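**Ticket 457 - Modton office, wifi drops out every afternoon**
Status: still open (sort of)
Logged by: Embla Kristiansen

Okay, picking this up again because Bram asked for it in writing. The wifi in the back half of the Modton office falls over at 3 pm, comes good again by itself, and then everyone forgets to be cross until the next day.

What I've tried so far:

- Restarted the Derkeo router. Fine all morning, dropped at 3 again.
- Moved the access point off the filing cabinet and up onto the shelf. Better signal in the kitchen, same dropout.
- Changed the channel. No difference at all, sorry Thongchai, I know that was your favourite theory.
- Ran a laptop on a cable straight into the router, and it dropped too! So it's not really a wifi problem, which I wish I'd checked first.
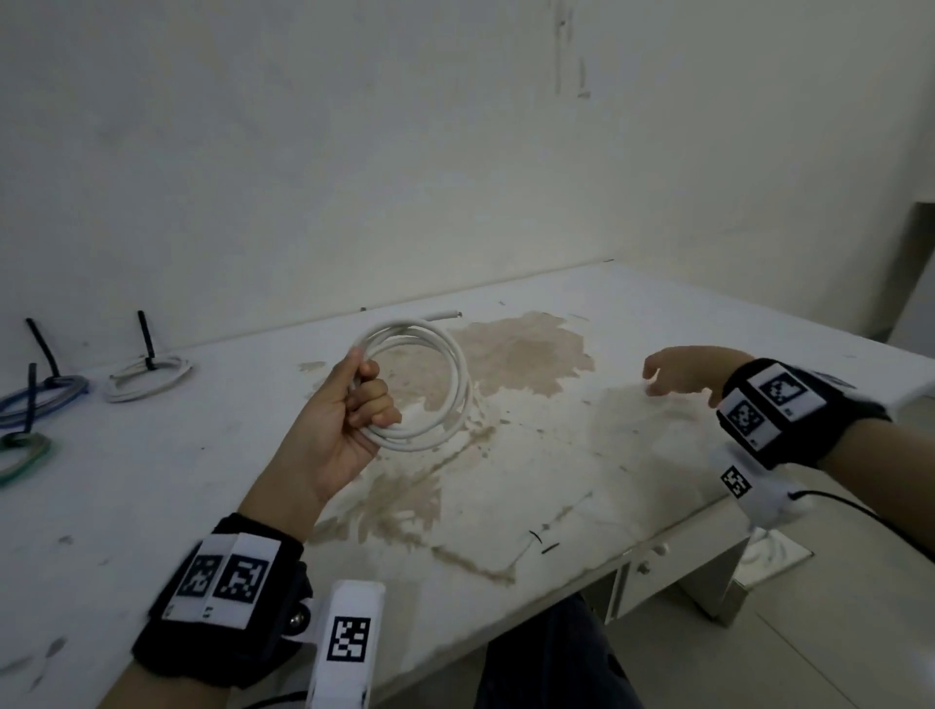 After that I rang the provider and sat on hold for ages (nice music though). Ingegerd Lindholm on their support desk was lovely and said the line looks clean from her end, no errors logged. She wants the modem log from the exact moment it goes, so I've set it to save every 60 seconds and email me the lot.

**Update, October:** Got the log! The modem isn't losing the line, it's losing power for a second and restarting. It shares a power board with the Pindel label printer, and guess what Sølve kicks off at 3 every afternoon - the dispatch run, 600 labels in one go. I feel a bit silly, but also pretty chuffed.

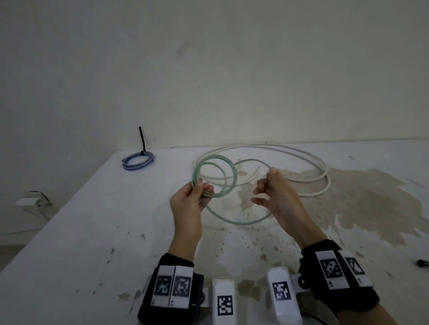

*Green tubing held up in loops, white cable on the table behind.*

Modem's now on its own wall socket. I had to shuffle the desk along to reach it, so if your chair feels like it's in the wrong spot, that was me. Please don't plug the printer in beside it, Bram!

Leaving this open until we've had a full week of dispatch runs without a drop. Thongchai, can you order a new power board while you're at it? The old one has a dodgy switch and I'd rather bin it.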